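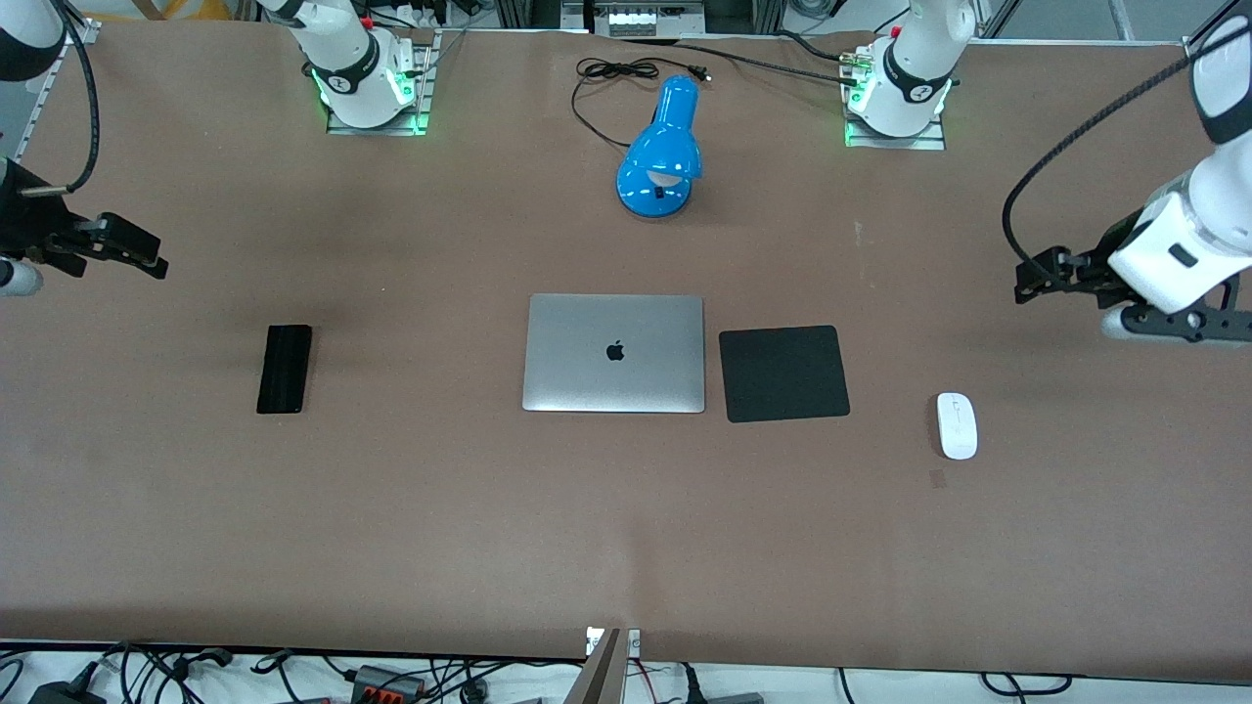 Open day at the Penrose unit, Jarkcombe - who went?

gorano
Posted Friday, 18:42

Went along this afternoon to the open day at the Penrose building in Jarkcombe. Parking was fine if you used the lower entrance. They had three rooms open and the one worth the trip was the two-arm table at the end of the corridor, where they were tidying a desk. Laptop, mouse, mouse pad, phone, blue lamp, all laid out on brown paper, and the arms put them where they should go.

I stood there for 16 goes and kept a tally on the back of the leaflet. It finished 12 of them without anyone stepping in. Kamonchanok Kaewmanee was running it and took questions the whole time, which can't be easy while you're also resetting the table.

Anyone else go? I left before the 4 o'clock talk and would like to know what was said.

rulby_tom
Posted Friday, 19:15

I was there in the morning. Have to say I was less taken with it than you. It's a desk with five things on it and a great deal of space between them. My desk has a mug, post, two chargers and a cat on it. Show me that.

Also it was slow. I timed one go at just under three minutes for something I'd do in ten seconds.

eulalia_y
Posted Friday, 19:31

Slow, yes, but look at what it's being asked to do. A closed laptop is flat, smooth and heavier than it looks, and those are two-finger grippers. You can't just pinch it from above like a mouse. When I was watching they had one arm slide it towards the table edge and the other take it from the side. I do packing line work and we would have put a suction cup on it and gone home.

I'd like to have seen it with the lamp plugged in. The lead was coiled up behind it out of the way, plug and all, and in a real office that lead is the whole problem.

rulby_tom
Posted Friday, 19:40

Well that's my point isn't it. Leads are the hard bit and they were put to one side.

gorano
Posted Friday, 20:03

Somebody asked about the lead while I was in there. Kamonchanok said cables are on the list for the spring and they didn't want to show something that only works now and then. Fair enough I thought. I've been to plenty of these where they show you the one good run on a video.

The phone was what caught it out, by the way. Three of the four it didn't finish were the phone. It went down on one side of the fingers and pushed it along the paper.

E Bergmann
Posted Friday, 20:26

I stayed for the talk. Notes, for those who asked:

Ignacio Iturra gave it. 25 minutes and then questions.

They have 1553 recorded goes at the desk task so far, all done by people guiding the arms by hand from a second station. They wanted 1000 before they tried training anything and carried on past that.

The position of everything is changed each time. Sometimes the phone is on the left, sometimes it's by the lamp, and so on. He said the early ones were too neat and had to be thrown out.

The brown paper is there to cut down glare from the lights. It gets changed when it's torn or too creased.

The software is their own and is called Waken. He didn't say if it would be released. I asked, and he said to ask again in the autumn.

eulalia_y
Posted Friday, 20:44

Thanks, useful. Did he say anything about force sensing at the fingers? I asked at the table and got "some", and then a school group came in.

E Bergmann
Posted Friday, 20:51

Only that they go by motor current at the moment. Someone behind me clearly didn't think much of that, but the chair moved on.

rulby_tom
Posted Friday, 21:10

1553 goes to move a mouse. I'm not against it, I just think they oversell. The leaflet says "ready for the workplace" on the front page. Nothing I saw was ready for a workplace.

gorano
Posted Friday, 21:22

The leaflet is daft, agreed. To be fair to the people in the room, none of them said that. Kamonchanok told one chap it would be years.

For what it's worth my nephew is 14 and wouldn't leave. They let him have a turn at the second station and he got the mouse onto the pad on his second try. Laptop was beyond him.

eulalia_y
Posted Friday, 21:35

Took me five tries to get the mouse so he's ahead of me. It tips over if you catch it near the front.

Is there another one planned? My supervisor wants to come.

E Bergmann
Posted Friday, 21:48

February, same building. You have to book for the second station next time as the queue went out of the door. The sign-up sheet was at the front desk, and I think you can ring them as well.

rulby_tom
Posted Friday, 21:55

I'll go if they've got a lead plugged in.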